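### 3. Disposal of single-serve packaging in shared offices

Single-serve coffee is common in small offices because no one has to wash a pot or agree on a strength. It also leaves a spent container for each cup. In this section we look at where those containers go once the coffee is made, and at what office workers think happens to them.

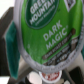
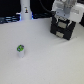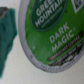

**Figure 3.** Packaging on the scale of a single serving. The first and third images are close views of a coffee pod with a green lid; the second shows a small upright item with a green top on a white tabletop.
*Photos: Liam Ashworth.*

#### 3.1 Sites and method

We worked with 22 offices in two business parks, Navura and Clalico. Each office had one shared kitchen and at least one pod machine. Kitchen trash and recycling were collected separately for seven weeks and sorted by hand at the Rastogi transfer station. Sorting was done in the morning, before the regular loads came in. Staff at each site were also asked to fill out a short survey, which was handed out in September and collected before the sorting began.

A pod was recorded as "separated" if the lid had been removed and the grounds emptied out. Pods with a torn lid and grounds still inside were recorded as "partial." All others were recorded as "whole."

#### 3.2 Results

Most pods reached the station whole, in both the trash and the recycling bags. Separated pods came almost entirely from three offices. All three had a food scrap bin within reach of the machine. Offices that kept the scrap bin in a hallway or a different room had almost no separated pods, even where a sign asked people to empty them.

Survey answers did not match the bags very well. Many people wrote that they always emptied their pods, including people in offices where we found only whole ones. Others said they put whole pods in recycling and assumed the grounds were removed later. The hauler, Dateo, does not do this. Its line rejects small items that hold wet material, and these are sent to landfill with the rest of the residue.

We received up to 800 written comments on the open question at the end of the survey. The most frequent complaint was mess. Peeling a lid by hand spills grounds on the counter, and several people said they had stopped trying for that reason. Cost and taste came up less often and are covered in Section 5.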